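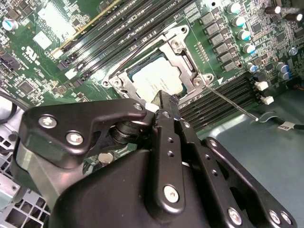
1/20
OK so the show opens Friday at Drandudeo and I promised a bunch of you I'd write up how the hanging went, so here goes. Long thread, get a drink.

2/20
For anyone new: I draw boats. One boat, mostly. The Sultana is an old car ferry tied up past the grain dock in Vindstead, and I've been drawing her in soft pastel from the same bit of seawall, on and off, for 6 years. Same bench. Same gull, I swear.

3/20
Drandudeo is the little gallery on the corner where the shoe repair place used to be. Two rooms, one big window, a floor that slopes toward the street so badly that a dropped pencil is gone. Jozef Boersma runs it. He asked me last spring and I said yes before he finished the sentence.

4/20
I had way too much work. When I laid everything out on my living room floor I couldn't get to the kitchen. There are just over 100 drawings if you count the bad ones, and I was counting the bad ones, haha. Jozef came by, walked around the edge in his socks and said he wanted 11.
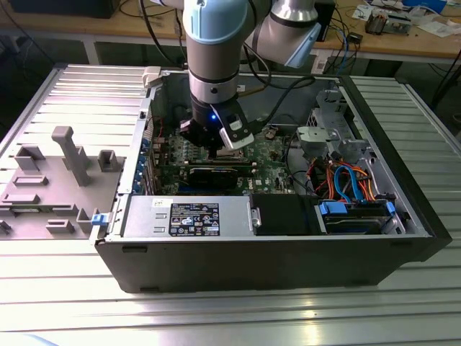
5/20
ELEVEN. I argued for an hour. I had this whole idea of covering one wall edge to edge, all the little studies jammed together like postage stamps. He let me talk, drank my coffee, and then started turning drawings face down.

6/20
I hated it for two days and then I kind of loved it. Once the fussy ones were gone you could see I'd been drawing the same thing over and over – the dark stripe where the hull meets the water. Every single one he'd left face up had it. I hadn't noticed I was doing that!

7/20
Next up, paper. The early ones are on Arum, which is a cheap sanded paper I used to buy by the roll, a warm gray that goes a bit pink under bulbs. I love it. It holds so much pigment. It also curls like a potato chip and no amount of books on top will change its mind.

8/20
So framing was a whole thing. Pastel can't touch the glass, you need a gap, and if the sheet is curling toward the glass you don't have a gap anymore. I called Luuk Van der Linden, who taught my very first drawing class and frames for half the painters in the county.

9/20
Luuk's fix was to hinge each sheet along the top with Japanese tissue, put a deeper spacer in than I'd have picked, and leave the bottom edge alone. Let it hang and let it wave a little. He said a drawing is a piece of paper and people are allowed to see that.

10/20
He also built a tiny ledge behind the mat, hidden, so the dust that falls off has somewhere to go. (Pastel sheds. It sheds forever. My car seat is ultramarine.) I'd been losing sleep over dust on white mats and he solved it with a strip of board the width of my pinky. 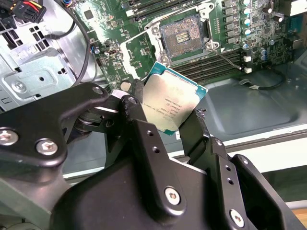

and he wouldn't let me pay for the board, either, so he got a drawing, one of the face-down ones. He picked it himself and went straight for a study I'd have thrown out.

11/20
Hanging day! I showed up at seven in the morning with a level, a tape measure and a very detailed floor plan I'd drawn on graph paper. We used the plan for maybe one wall. The slope in the floor makes everything you measure from the ground wrong, so Jozef runs a string line and works off that.

12/20
Then you step back and the string line looks crooked too, because your eye is reading the baseboard. He has a trick, he hangs the first frame by feel, goes outside, looks in through the window from across the street and waves his arms at whoever's inside. I was whoever's inside.

13/20
A few things I learned that might help if you've got a first show coming:
Bring your own screws.
Wear shoes you can stand in all day.
Put the biggest piece up last, you'll move it anyway.
Eat lunch before you start talking about labels.

14/20
Labels. Oh boy. I wanted none. Jozef wanted titles, dates, size, medium, price. We ended up with a printed sheet you can carry around and tiny pencil numbers on the wall, and I'm happy with that. My titles are all just weather anyway. "Fog, then less fog." "Wind from the dock side."

15/20
Prices were harder. I'd written them low and Luuk read the list over my shoulder and made a noise. He asked how many afternoons were in the big one. I told him and he just handed me the pencil back. I raised them, though not as much as the noise wanted.

16/20
The light was the part I didn't see coming. The front room gets sun until mid-afternoon and the Arum drawings go flat and chalky in it. After four they wake up. We talked about blinds, then swapped rooms, so the newer ones on white rag paper are up front and the old pinkish ones are in back under the bulbs, looking gorgeous. 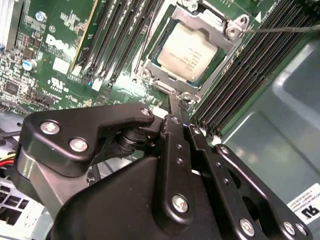 Processor in its socket, with the memory slots to the left.

17/20
It messes up the order, by the way. You walk in on the most recent work and end up at the earliest. I worried about that and then my sister did a lap and said it felt like walking down the seawall toward the boat, because the old ones are drawn closer in. I'm stealing that for the opening and pretending I planned it.

18/20
Somebody asked in replies whether the Sultana is getting scrapped. I don't know! There's been talk every November since I started, and every spring she's still sitting there with a bit more rust. I'm not making the show about that. I just like how she sits in the water.

19/20
Someone else asked about fixative. I use almost none. A light pass halfway through, when the dark layer is down, and then nothing on top, it kills the lights and turns my nice creamy yellows to mustard. Try it on a scrap first and you'll see what I mean. If you have a brand that doesn't do this please, please tell me.

20/20
Doors are at 6 on Friday, there's wine and also the good cheese crackers. Park by the library, the lot behind the gallery is tiny. Jozef will be the one outside across the street looking in the window. Come say hi, and if you were ever in Luuk's Tuesday class, tell him, he pretends he doesn't like it.

Adding one more since a couple of you asked: yes, the sketchbooks will be out on the table in the back room and yes, you can flip through them. Your fingers will come away blue. There's a sink by the restroom.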